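The Trimon Salad Spinner, nine months in: a fond review with a few grumbles
by Javiera Benítez
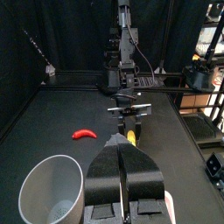
5 min read

I should say straight up that I never wanted a salad spinner. My mum had one when we were kids, a big clattery orange thing with a string you pulled like a lawnmower, and it lived on top of the fridge because it wouldn't fit anywhere else. It came down at Christmas and went back up on Boxing Day. So when my sister-in-law gave me the Trimon for my birthday I made all the right noises and thought, well, there goes the shelf above the kettle.

That was nine months ago and it has been used nearly every day since, so I owe her a proper apology (hello Bec, I know you read these).

If you haven't met the Trimon, it's the hand-pumped sort. You press the big button on the lid, the basket whizzes round, and a smaller button at the edge acts as a brake. It comes in one size, which the box says will do a whole cos lettuce. It will, if you tear the leaves up and you're not too proud to squash them down a bit. I paid nothing for mine, obviously, but I looked it up for this review and it was $47 at the homewares shop near us. I've since seen it for $35 on sale, and at that price I'd tell anybody to go and get one.

Now, the pump. My favourite part! It has a lovely long travel and a bit of weight behind it, so you can get up a good speed in four or five pushes, and my youngest fights her brother for the privilege. I have dodgy wrists (too many years of hairdressing before the kids came along) and the pull-string kind used to make me wince. With this one I just lean on it with the flat of my hand. The rubber ring underneath grips our benchtop well enough that it doesn't go for a wander, though on my neighbour's glass table it did creep a little when we tried it at her place.

How dry does it get things? Rocket and baby spinach come out beautifully, dry enough that the dressing sticks and doesn't just slide to the bottom of the bowl. Cos and iceberg are very good after a second go, once you've tipped out the first lot of water. Parsley is better than I could ever manage with a tea towel, and I chop a lot of parsley, so I've become quite evangelical about that. Coriander is a mixed bag. The stems poke through the slots and you have to pick them out one by one, muttering. I wouldn't bother with raspberries, although I did, once, and we had them on yoghurt as a sort of sauce.

I did a fair bit of asking around before writing this, mainly of friends who'd bought something else. The one people mention most is the Drelta, which has a crank handle on top. I borrowed one for a fortnight. It spins faster than the Trimon, no question, and the bowl is handsome enough to put on the table when you've got people over. But the handle sticks up and doesn't fold, so it won't go in a drawer, and you need one hand to hold the thing still while the other one cranks. With a toddler on your hip, that's no good at all. There's also the Prudalo, a little collapsible one meant for caravans. We took it down the coast in June and it was perfectly fine for two people and a handful of leaves. For a family of five you'd be at it all afternoon.

Right, the grumbles, because there are some.

The lid is a pain to clean. Water gets up inside the mechanism and sits there, and for the first month I was putting it back in the cupboard with a slosh in it. You can take the lid apart, but the instructions show it in a drawing the size of a postage stamp and I ended up prising at it with a butter knife. What you do is turn it upside down, press the two tabs towards each other and twist. Once you know, it takes a few seconds. I do mine on Sundays, more or less, and leave the pieces on the rack overnight.

The brake has gone a bit soft as well. It used to stop the basket dead, and now it's more of a polite suggestion. I wrote to the shop, Stamatopoulos Homewares, and a very nice person rang me back and offered to swap the lid over, no receipt needed. I haven't got around to taking it in. It still stops, it just takes its time, and I'm usually hunting for the olive oil by then anyway.

And it's bulky, as they all are. Ours has ended up living on the draining rack because it's never out of use long enough to put away. I do keep the tea towels and the good lemon squeezer inside it when we go on holidays, so I get a bit of that space back.

One unexpected thing is how much less lettuce we throw out. I wash the whole head when I get home from the shops, spin it, line the bowl with a bit of paper towel and put the lot in the fridge with the lid on. It keeps nearly a week like that. Before, I'd find half a lettuce gone to soup in the crisper every Thursday or so and feel guilty about it.

Would I buy one with my own money? Yes, and I have, for my dad, who now sends me photos of his silverbeet. I'd give it 4 out of 5, with the missing one for that lid.

Next time I'm going to have a go at the mandoline that's been sitting in its box frightening me. If you've got a tip for keeping all your fingertips, pop it in the comments.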